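Flotesdale Neighbors Help Board
Home and Furniture > Tables
Posted June 2020

Glass top on a wood dining table - is it worth it or am I being sold something?

Posted by Leanne Stockdale

We inherited a long dark table from my husband's aunt and it's in better shape than any furniture we ever paid for. The man at the glass place in Seltcombe says I would be crazy not to put a glass top on it. He quoted me $221 for the glass, cut to size with the edges polished, and another $146 if I want it tempered. He also told me that wood under glass "lasts forever," which sounds to me like something you say when you sell glass.

My doubts: I have read that moisture gets trapped and leaves cloudy patches. I have read that the covered part ends up a different color from the rest. I have also read that neither of those things happens, usually on a page with a shopping cart at the top. We eat at this table every night and the kids do homework on it. I wipe it down with a wet rag and I'm not going to stop.

My sister-in-law is all for it. Hers has a big red university poster under the glass and she swears it's the only place in the house where paper survives.
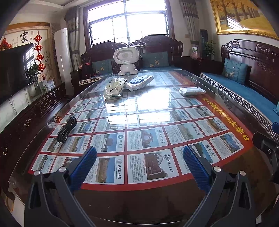 Glass top on a long dark table, poster underneath.

I admit I like the idea of putting a map under there. But I don't want to find out in five years that I ruined the wood for the sake of a map. Has anyone here lived with one for a long time? Please, no links to stores.

Hưng Hà

Had one for years. Looks great, cleans in a minute, no complaints. Get the tempered. Rullosik sells a spray for the streaks, but vinegar and water does the same job for pennies.

Reiko Yokoyama

I'd be careful with both the salesman and the horror stories. I refinished furniture for a good while and I have taken the glass off a lot of tables. Some were perfect underneath. Some were a mess, and the glass was hardly ever what did it.

The usual culprit is the finish. If the table was recently varnished or oiled, it may still be curing even when it feels dry to your hand. Lay glass on it too early and it can stick or print. I've seen the pattern of a lace cloth pressed into varnish as neatly as if someone had carved it. An inherited table that hasn't been touched in decades should be past that, but find out if anybody freshened it up before you got it. Families love to do that before handing something over.

Next is liquid. A spill won't go through glass but it will go over the edge and creep back underneath, and once it's in there it has nowhere to dry. The small clear bumpers people use leave a gap that lets air in. They also let crumbs in, and you will see every crumb. Pick which one bothers you less. Cheap rubber ones can react with old finishes and leave rings, so ask what they're made of, and if the shop doesn't know, buy them someplace else.

Fading is real if the table sits near a window. Ordinary glass blocks some of the ultraviolet and lets plenty through. The wood will go on changing color under it, and anything you leave lying flat on the wood shields that one patch. A map that sits in the same spot for years will very likely leave you a map-shaped rectangle. Same with posters.

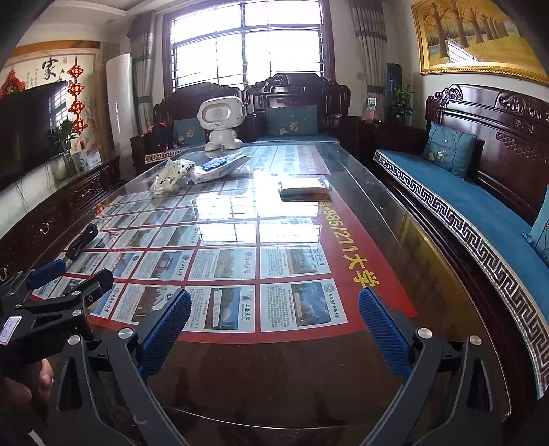 Cillian Mac Mathúna wants to add that the rectangle is the least of it, and that the ink is what he would worry about. He put a glossy calendar under glass in a damp kitchen and it bonded to the underside so well that he had to soak it and then scrape it. His advice is to photocopy anything you care about and put the copy under there.

I agree with that, and I'd say it goes double for photographs. Glossy photos stick to glass like they were glued.

As for tempered, yes, pay for it if kids are going to lean on the thing. But ask to see the mark in the corner. I once had a customer charged for tempered who got plain, and the shop only swapped it after she brought in the receipt. And don't believe anyone who says tempered won't scratch. It scratches about the same as the other kind. What it does is break into small bits in place of big knives.

If it were my table and my wet rag, I would try a heavy tablecloth with a felt-backed pad for 2 months first and see how much you really want the glass. Lift the pad every week or so and look at the wood. The quote isn't going anywhere, whatever he told you.

Leanne Stockdale

Thank you both. I called the shop back and asked what the bumpers are made of and he said "plastic, I guess." So I'm going to hold off and get a price from Kuroda, and I'm calling the aunt's neighbor to see if anyone varnished it.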